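The woman who tells you not to put the kettle in the bath

She has asked me not to use her name, on the grounds that people already shout at her enough without it. For most of her working life she has written instruction leaflets, the folded sort that come in a plastic bag taped to the inside of the lid. If you have bought a toaster, a shower rail or a mid-priced bookcase in Britain you may have ignored her work at some point.

We meet at her house on the edge of Grornley, at a dining table that wobbles. I mention it. "Kerekes," she says. "I wrote the sheet for that. Step four. My husband put it together while I was out and he didn't look at step four."

Does she mind? She thinks about it for longer than I expected. "I mind a bit at Christmas, when it's the whole family and the gravy's moving."

She came to the trade sideways, from a typing job at Jusent, which in those days made small kitchen goods and had its leaflets written by whichever engineer was slowest to leave the room. She was handed one to type up. It was for an egg slicer and it ran to two pages. "He'd described the spring. He'd described how they chose the spring. I got to the bottom and I still didn't know which way up the egg went." She typed it as it stood, then typed her own version underneath, which was five lines long, and left both on his desk. He was delighted. He never wrote another, and neither did anyone else in the building.

Her method has hardly changed. The thing arrives in its box, she clears a space, and she puts it together with no help at all, writing down every point at which she swears. The swearing notes become the steps. A step with more than one swear in it is split in half. "You can tell when someone's written a leaflet from the drawings and never touched the object," she says. "It says 'simply attach the panel.' Whenever you see 'simply' you want to put the screwdriver down and ring a friend."

She has a list of banned words, and 'simply' is at the top. Also out are 'just', 'ensure', 'desired' (as in 'turn the dial to the desired setting', which she says makes a slow cooker sound like a hotel for affairs) and 'as appropriate'. She will allow 'firmly', though only once a page. "People have very different ideas of firmly. I had a letter from a man who'd firmly pushed a shelf through a wall."

The letters are kept in the spare room, in box files, next to a copy of every leaflet she has written. There are 1,407 of these. I ask how she can be so sure and she looks at me as though I had asked how she knew how many children she had. Each one is numbered in pencil at the top right, and number one is the egg slicer.

She gets them out for me one after another, licking her thumb. A salad spinner. A cat flap. A foot spa with a diagram of a foot, in case of doubt. A bathroom cabinet whose screws changed size between the writing and the printing, so that every one sold came with a little slip of paper saying sorry in four languages. "I only did the English sorry," she says. "I heard the French one was warmer."

The part everyone wants to talk about is the warnings, and she is tired of it, so naturally I ask. Yes, she wrote the one about not using the kettle in the bath. That was the Ruveo, a cordless model, and the sentence went in after a meeting with a solicitor that lasted most of an afternoon. She had suggested 'keep away from water', which somebody pointed out was a problem with a kettle.

"Then they wanted 'keep away from water other than the water in the kettle'. Then somebody said what about the tap, because you fill it at the tap. By four o'clock we had a whole paragraph on where water was and wasn't welcome. I said, what are we frightened of here? What do we think they're going to do? And the solicitor went quite pink and said, 'Well, in the bath.'"

So in it went. People post it to each other as proof that the world has gone soft in the head. She doesn't agree. She has read the letters. She won't tell me what is in the ones about kettles, beyond saying that the solicitor may have had a point.

Her real quarrel is with pictures. Over the past few years more and more firms have dropped words altogether and gone over to drawings of a cheerful round-headed person holding a plank. She understands why: a drawing doesn't need putting into nineteen languages. "But he never looks worried, does he? He's got a wardrobe lying on its face and he's smiling. There's one where he's on his own with a cross through him, then he's got a friend and there's two of them smiling. Where did he get the friend? It doesn't say. It's ten at night. I haven't got a friend at ten at night."

Words, she says, can tell you that a thing will be hard. She is proud of one line above all the rest, from a sheet for a Kerekes folding bed, and she recites it with her eyes shut: 'The next step is awkward and most people need two goes.' The firm wanted it taken out. She dug in. After it was printed the number of angry calls about that bed dropped by so much that they rang to ask whether she could put it in the others.

"People don't mind it being awkward. They mind thinking it's only awkward for them."

She is meant to be retired. In November she told all her firms that she was stopping, and two of them sent flowers, and the same two have since sent parcels. There was one on the stairs when I came in, and she touched it with her foot each time she passed, the way you might check on a sleeping dog. She says she'll only look at it. She has already sharpened a pencil.

Does she read instructions herself, I ask, for things she hasn't worked on? She goes and fetches the leaflet for her new washing machine, which she has corrected throughout in red. There is a 'simply' on page two with a ring round it so deep that it has gone through to page four. The machine has been in since spring and she has used one of its programmes. "The others weren't properly explained," she says, and holds the table steady while I finish my tea. 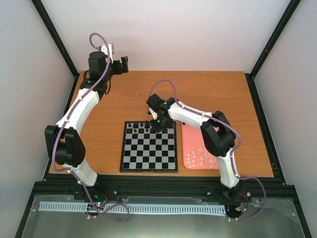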